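I have been putting off writing about Curnaver, mostly out of fatigue. It's the third "task-agnostic" planning layer I've tried this year, and the README makes the same promise as the other two: swap the objects, keep the config, go home early.

So we gave it money. Folded bills into a basket, two arms, one shared table. Paper is a rotten thing to plan around. It has no fixed shape, it creases differently after every grasp, and a pose estimator trained on boxes will happily report a neat little rectangle where there's really a crumple with one corner sticking up.
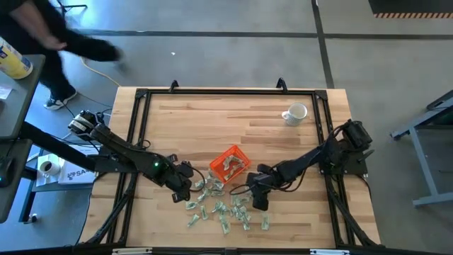

Bills, basket, two arms and one planner's opinion of them.

My first complaint is the arbitration. Curnaver hands out the space over the basket as a lock, and whichever arm asks first gets it. Fine on paper. In our logs the left arm held that lock for 600 milliseconds after it had already let go of the bill, because release is only confirmed when the next perception update lands. Clornley, the scheduler we used before, had plenty of faults, but it let you set the timeout yourself. I went looking for the same setting here and found a constant buried in a source file.

My second complaint is the confidence score. I went through 259 logged grasps one evening in April, and the score barely moved between the good ones and the ones that closed on air. A number that says 0.9 for everything is decoration. The Stondano plugin is supposed to fix this by rescoring from the wrist view.
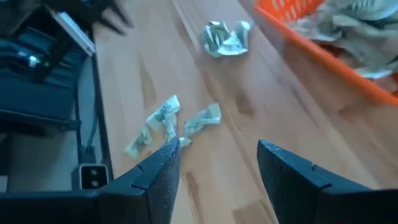 I'll give the plugin some credit. It did cut down the double grabs, where two bills near each other get treated as one. It also added 5 dependencies and broke the replay viewer, so I had to go back to stepping through Nuchit dumps by hand, with coffee.

Would I use it again? For rigid parts, maybe. For anything that folds, I'd want to see the release check moved out of the perception loop first, and I'd want a failure report that says more than "plan invalid." I've opened two issues. One was closed as expected behavior.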